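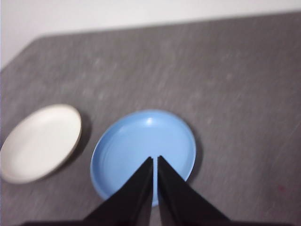

业余联赛客场观赛怎么安排:从买票到回家

适用于第一次跟队去客场的球迷。老球迷可以直接跳到“中场休息”那一节,反正你们也只关心吃的。

先看赛程,再看第二遍

赛程表在赛季初发布,之后会改,改完还会再改。去年我按春天打印的那一版去了Prulmont,到场时看台上只有一个遛狗的人,比赛挪到了第二天下午。狗很友好,但它不踢球。

所以出发前一晚再查一次俱乐部公告,早上出门前再查一次。本页内容按8月13日的赛程核对过,9月份的几轮还没定开球时间,先别订退不了的酒店。

买客场票

1. 弄清楚客队球迷坐哪里。Vindberg的客队区在北看台最东头,入口开在停车场后面,指示牌指向另一个方向,从我第一次去就这样。

2. 通过自己的俱乐部买。主队官网也卖票,但卖的是主队区的票。穿着客队球衣坐在主队死忠中间看完整场,是一种人生体验,有一次就够了。

3. 留意截止时间。客队区一般只有340个座位,德比战当天上午就没了,平时的比赛能剩到开球。

4. 电子票提前存到手机里。球场门口的信号和我们队的后防线一样,关键时候找不到。

路上

坐大巴最省心。球迷会的车在开球前三小时出发,票价含往返,不含司机的音乐品味。晕车的坐前排,想唱歌的坐后排,两样都占的请自行权衡。

自己开车的话,不要信导航给的到达时间。Aravena那座老球场周围全是单行道,赛前一小时还会封掉南边的路口。把车停在火车站的停车楼,走过去20分钟,散场时你会比停在球场门口的人早到家。

坐火车要先查末班车。晚场比赛加上补时,再加上杯赛可能有的加时和点球,末班车不会等你。杯赛那天最好和朋友拼车,事先讲好油钱。

带什么

雨衣,别带伞。多数球场不让长柄伞进门,能带进去的折叠伞一撑开,后面三排都会对你发表意见。

围巾一条,夏天也带。热的时候可以垫在座位上,输球的时候可以蒙脸。

现金少许。Prulmont的小卖部去年装了刷卡机,据说也修过。

充电宝可以带,金属水壶和玻璃瓶不行。塑料瓶有的球场要求拧掉瓶盖,有的不管,看安检当天的心情。

进场

提前45分钟到比较从容,够你过安检、找座位,再发现自己坐错了看台。票上印的是区、排、座三个号码,从左到右念。Rultel球场的排号是从上往下数的,第8排在高处,别往下走到头再爬回来。

进场后先看一眼出口和厕所的位置。客队区的厕所通常只有一处,这一点到下半场就会显得格外重要。

中场休息

上半场第40分钟起身,你能在哨响前排到队伍前面。代价是可能错过一个进球。按我们这几个赛季的进攻效率,这个代价可以接受。

Vindberg的肉馅饼值得排队,刚出炉时馅很烫,先咬个小口。Aravena的热狗不值得排队,可队伍永远很长,原因不明。茶到处都差不多,第一口尝到的是杯子。

下半场的礼仪

站着看还是坐着看,跟着前排走。唱歌先听两句再开口,歌词每年都改,去年那位前锋已经转会了,再唱他会有点尴尬。

对裁判有意见可以说,别说家里人。比分落后时提前离场属于个人自由,只是你前脚出停车场,后脚多半要听见看台上的欢呼声。我试过两回,两回都是绝平。

散场

主队工作人员有时会让客队球迷多留十几分钟,等外面的人先散。坐着等就好,趁这会儿把垃圾收一收。跟大巴走的,散场后直接回下车的地方集合,司机点完人数就发车。

赢了,路上可以一直唱。输了,照样是那条路,感觉长一些。

常见情况

比赛因积水延期:客场票一般自动转到补赛日,票根和邮件都留着。

座位被人占了:先核对自己的票。八成是对方坐错,剩下两成是你。

带孩子:家庭区不一定接受客队球迷,买票前打电话问。给孩子准备耳罩,也给自己准备几个关于新词汇的解释。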